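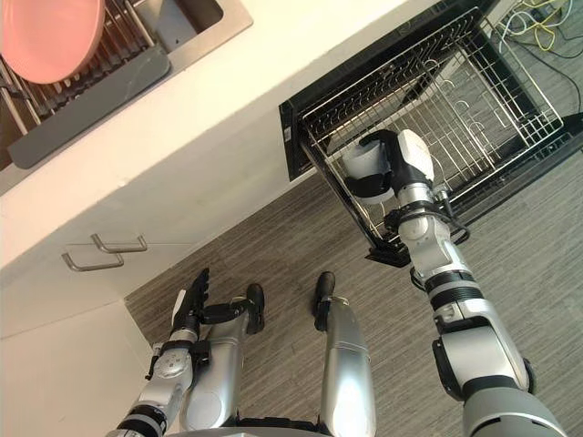 How I finally fixed our slow, gurgling kitchen sink

6/19/22

I put up with our kitchen sink for far too long. It would drain, sort of, with a noise like a hippo finishing a milkshake, and then leave a ring of greasy water sitting there while I glared at it. I tipped half the supermarket down it (bicarb, vinegar, kettles of hot water) and got maybe a day's peace each time. In the end I spent a morning pulling the trap apart, and it was so much easier than I'd built it up to be that I'm a bit cross with myself.

A word before you start. Here in Australia the rules on what you can do to your own plumbing vary from state to state, so look yours up. I stuck to unscrewing and cleaning the trap by hand. Anything involving cutting pipe or glue, ring a licensed plumber.

What I used

A bucket, and an ice cream tub for the little parts
Old towels, more than you reckon you'll need
Rubber gloves
A bottle brush you never want to use on bottles again
A torch
A hand-cranked drain snake (mine's a Trorik, 3 metres long, bought second-hand in Dandside)
New washers for the trap, 31 cents each at my local hardware shop, so I bought a handful

Step 1: Empty the cupboard

All of it, out. I found a tin of brass polish I'd bought twice and a sponge that had gone to biscuit. Lay a towel on the cupboard floor and get the bucket directly under the bend. If you've poured any chemical drain cleaner down lately, stop and leave the job to someone with proper gear, as that stuff will still be sitting in the trap and it burns.

Step 2: Undo the trap

Most plastic traps have two big slip nuts you can turn by hand. Mine were stiff, so I wrapped a rubber jar gripper around them and leaned on it a bit. Go gently with pliers! I cracked a nut years ago in our old unit in Urnport and had to wash up in the laundry tub until the shop opened again.

Water will come out, and it will smell. Let it all run into the bucket, then ease the bend down and away. Take a photo on your phone first so you know which way round the washers sit (one side is usually tapered, and if you flip it, it'll leak).

Step 3: Clean it out

Whatever you do, don't rinse the trap in the sink you've just disconnected. I did precisely that, straight through the hole and onto my knees. Take it out to the garden tap or do it in a second bucket. Scrape out the worst with the brush, then use hot water and dish soap. Ours was lined with a grey, waxy layer, nearly all of it fat, with a fair bit of rice stuck in for good measure.

Step 4: Snake the wall pipe

Feed the snake into the pipe going into the wall and turn the handle slowly as you push. When you feel something springy, keep turning and work it back and forth, then pull it out over the bucket. I went in twice more after the first lump and got a smaller one each time.

Step 5: Put it back together

New washers in, bend back on, both nuts started by hand before you tighten either. Firm is plenty. Run the cold tap for a minute while you hold a dry bit of paper towel under each join, because it shows up a drip well before your eyes do. Then fill the sink, pull the plug and check again with all that weight of water behind it.

If it's still slow

My neighbour Radosław Szczepańska had the same gurgle and his trap was spotless. His blockage was much further along, past where the laundry joins in, and he paid a plumber $396 to clear it. If more than one drain in the house is playing up, I'd skip straight to that call.

Keeping it clear

We wipe pans out with paper towel before washing them now, and leftover oil goes into a jar that gets binned when it's full. I also bought a mesh strainer for the plughole and I empty it every night after the dishes. The kids think it's revolting. They're on strainer duty from next month.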